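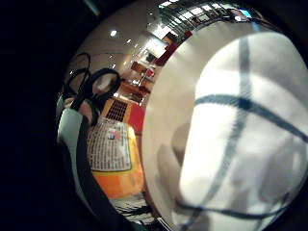
Prallano band meeting, Sunday, upstairs at the Peeters

I'm doing the minutes again since I lost the coin toss, so blame me for the spelling. We got going at 4, minus our drummer, who was stuck in traffic and called in on speaker (we missed maybe half of it).

Last month's minutes: fine, except I had the merch split wrong. Fixed now.

The EP. All the songs for Pakametti are mixed except the closer, and oh boy did we go back and forth on the closer! Bass wants the long outro, keys wants it chopped before the second chorus repeats. I said I'd live with either one as long as the harmonies stay up front. We voted for the long outro, with a shorter cut for radio. Keys asked me to write down that keys still disagrees, so there you go.

Money. We've got $2,260 in the band account after paying for mixing. Mastering comes out of that next. The T-shirt reprint can wait until after the release show, though we're down to 47 shirts and almost all of them are smalls.

Release show. Cenemden offered us a slot in September, and we're taking it. The room holds 88 people, a bit tighter than I'd hoped, but it sounds so good in there and they let us keep the whole door. I'm emailing them back tonight. We still need an opener. Guitar knows a duo and will send everybody their demo.

Van. It needs a new battery and it still smells like french fries. Bass is handling the battery.

Practice. Moving to 7:30 so people can eat first. Please bring your own cables, mine keep walking off.

To do: me, Cenemden email and lyric sheet. Keys, radio cut. Guitar, demo link. Drums, call the mastering place.

We wrapped up a little before 6 and ran the closer twice, long outro and all.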